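December, bench notes, pinhole project

Started at 9:40 with coffee and a very good mood, because the Berton paper finally came in! Two boxes, 20 sheets each, and the surface is lovely, much smoother than the old stock Colleen dug out of the cupboard last month. Cut the first sheets into quarters under the red light. The guillotine is pulling to the left again. I shimmed it with a folded card for now, so if you use it, check your corners before you blame yourself.

Plan for the day was solargraphs. For anyone reading who hasn't caught the bug yet: photo paper in a lightproof container, a tiny hole, strap it to something that doesn't move, and leave it facing south for weeks. The sun burns its own track across the paper day after day and you get these stacked arcs with gaps where the clouds were. No developer at all. I still can't get over it.

Pinholes first. Used the brass shim, dimpled it with the needle over a stack of card, sanded the bump off with the fine wet-and-dry, then went back through from the other side, turning the needle the whole way. Did nine. Four are properly round under the loupe. The others have a burr on one side, and number six looks like a kidney bean (keeping that one, I want to see what it does to the arcs). Murray thinks I'm pushing too hard on the second pass and he's probably right. He spins the shim and holds the needle still. Will try his way next time.

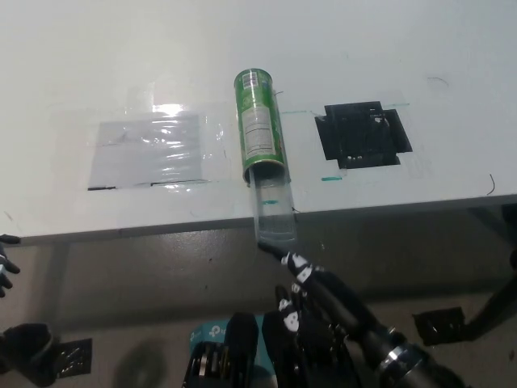 Then the light leak test, which ate most of the afternoon. I load a strip of paper, tape over the pinhole, and leave the whole thing under the desk lamp for 90 minutes. Any gray on the strip means a leak. First round was a bit of a disaster: fogging along one long edge on three out of five. It was the lid seam every time. One wrap of black tape isn't enough, and the cheap roll has gone shiny and lifts as soon as it gets warm. Switched to the Sindari cloth tape, two wraps with the overlap on the side away from the sun, and the repeat strips came out clean. So pleased with that.

Colleen stopped by at 3 with her print from the summer run on the Wong building roof. Wow. The arcs go from pale peach at the bottom to almost violet at the top, and there's a smear on the right where rain got in and bloomed into the emulsion like frost. She scanned it once at 1,000 dpi, inverted it and barely touched the curves. Remember that the scanner light fogs the paper too, so get the settings right on a scrap first. I ruined a good one last year doing a preview, then another preview.

Worked out the exposure ratio for the new batch: f/548 with the smaller holes, which should keep the tracks nice and thin. Colleen's were fatter and I like hers, so I'll put two of the bigger holes in as well.

Sites so far: drainpipe by the loading door, the north fence post (facing back over the yard), and the railing at the Brutumance studio if Murray gets the okay. I want them all up before the solstice so we catch the lowest arc. Zip ties plus tape, angled up a little, hole covered until the last second.

To do: order more cloth tape, resharpen the needle, write the start time on the bottom of each one in paint pen. Pencil rubbed off last time.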